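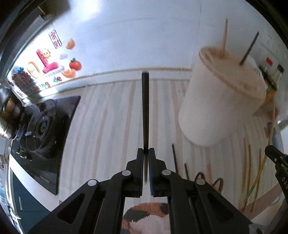 I have been meaning to deal with the chopsticks for months, and this week I finally did it, and I am so pleased with my kitchen counter that I keep walking back in to look at it!

Some background. We eat with chopsticks most nights, I cook with them every day, and I also can't throw out a skewer. Every time we grill I buy a pack of 200 bamboo ones, use 11 of them, and then the rest lean against the wall until spring. Add the odd pairs that come home with takeout and you get what I had in December, which was sticks everywhere. Sticks standing in paper cups, sticks leaning in the corner, sticks in the drawer with the batteries.

So on Thursday evening I put the kettle on, cleared a spot and started sorting. I highly recommend doing this with music.

Pulling it all together

First I brought every stick in the kitchen to one place. A paper cup with a lid makes a surprisingly good temporary home for the strays, by the way - poke them through the top and they stay put while you decide what to do with them. It's a great trick for skewers too, and they don't jab you when you reach across.

Then I went through them one at a time. Anything cracked or splintery went straight out. Anything with a furry feeling at the tip went out too, even the pair I loved from the noodle shop in Saston (goodbye, old friends). The long dark ones stayed no matter what. They are wonderful for turning things in hot oil and I would give up my spatula before I gave up those.

I washed everything that was staying, rolled it in a dish towel and then let it all dry overnight standing up. Please don't skip the drying if you try this! I put a batch away damp last year and the smell was something else.

One holder for the everyday ones

The big winner of the whole project is the pink holder. I had it pushed back behind the rice for ages, using it for I don't even know what, and it was perfect the entire time. It has slots in the top, so you can keep knives in it as well, but I like it best with just chopsticks. The light wooden ones make up most of the bunch with a few dark ones mixed in, and they fan out at the top like a little bouquet. It stands on my cat mat in front of the soy sauce, right where my hand goes when I'm cooking.

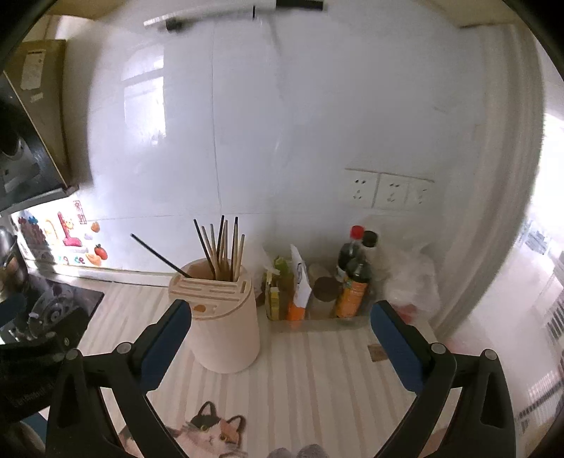

What I'm doing with the skewers

The skewers get their own spot from now on. I measured one of the long ones at 300 millimeters, so a normal jar is no good, they just tip it over. I have my eye on a tall crock from Skella, a tiny pottery shop that does the most beautiful speckled glazes, and I am trying very hard to wait until after the holidays. Until then they can go on leaning.

I did count them, since I know some of you will ask. 253! And that's only the bamboo ones. We are going to be eating a lot of grilled mushrooms, and I'd love to try the beef skewers from the Huenchumán food stall at home. If you have a good marinade, please leave it in the comments.

Next up is the row of sauces and packages along the back of the counter. There's a bag in there I haven't opened in so long that I've forgotten what I bought it for, and I'm a little excited to find out. Rastus the cat will be supervising, as usual, from on top of the fridge.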